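My dentist's office gave me a night guard last spring, and it cost me 487 dollars after insurance. I'm telling you the price so you'll understand why I got so fussy about cleaning the thing! I've picked up a bunch of little habits since then for the guard, the toothbrushes and the general mess around the bathroom sink, and people keep asking, so I'm putting them on one page.

## The night guard

Rinse it the second it comes out of your mouth. Cool water, never hot. I warped my first drugstore one under the hot tap and it never sat right again. Then a soft brush (a separate one, mine has a rubber band on the handle so I don't mix them up) and a drop of plain dish soap. No toothpaste. Toothpaste is gritty and it leaves tiny scratches, and scratches hold on to smells.

Let it air out before you close the case. I leave mine on a folded washcloth while I make coffee, then it goes in the case with the lid cracked.

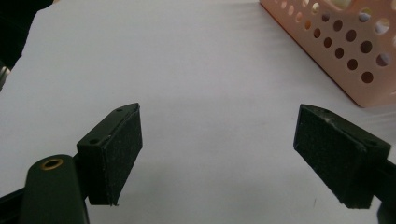 *Pink basket, white surface.*

Once a week I soak it in a cleaning tablet. I've been using Pranda tablets, which come 50 to a box and smell like a candy cane. Go by the time on your own package. I used to leave mine in all day thinking more was better, and it came out cloudy.

## Toothbrushes and the cup they live in

The cup is the gross part. Go look at the bottom of yours, I'll wait. Mine goes in the top rack of the dishwasher with the supper plates, and in between I swish it with hot water and a little white vinegar.

Brushes stand up, heads apart, no plastic caps. I tried the snap-on caps from Fastley and the bristles stayed damp all day long. They're fine for a suitcase, but take them off when you get there. 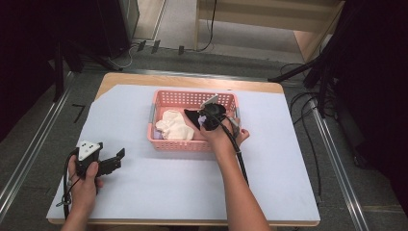

Washcloths are where I used to fall down on the job. I'd wipe my face after brushing, drop the cloth on the edge of the tub and find it two days later, stiff with toothpaste. Any small basket fixes this. A pink plastic one with slots in the sides, like the one with the white cloth bunched up in it, lets air get through, and handles on the short ends make it easy to carry to the washer. Shake the cloths out before you toss them in, though, or the toothpaste dries into the folds and you'll be scrubbing at it with your thumbnail. Skip the fabric softener too. It makes cloths slide around on your face without picking anything up.

## Floss, picks and water flossers

Buy floss in the plain boring box and keep a second one by the TV. I floss about ten times better when I'm watching something.

My water flosser is an Endesov, and the tank gets slimy if you let water sit in it. Empty it every night, run it dry for a few seconds, and leave the tank lid open. In May I do a vinegar rinse along with the rest of the spring cleaning, and again whenever the stream starts to look weak.
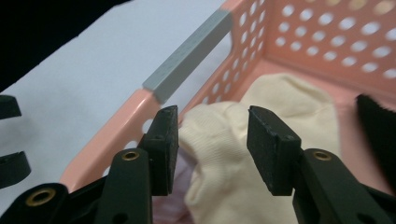

*One cream sock in the basket.*

Those little brushes that go between your teeth can be rinsed and used again, but check the wire. If it's bent, throw it out.

## Toothpaste on everything

Dried toothpaste on the faucet comes off with a damp cloth left on it for a few minutes. On a dark shirt, scrape first with the back of a butter knife, then dab from the inside with cool water. Rubbing only spreads it.

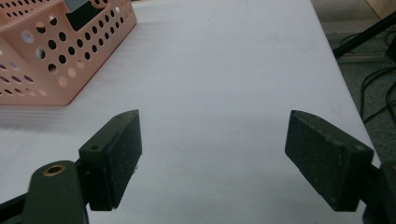 And on the mirror, use a wet cloth first and a dry one second, before any spray goes near it. Spray on top of toothpaste dots just gives you a white smear from one side to the other. I did that for years and blamed the spray.

If you have kids, put their tube in a short glass, cap down. It keeps the goo in one place, and the glass gets washed with everything else.

*Updated April 16, 2022: added the part about the flosser tank.*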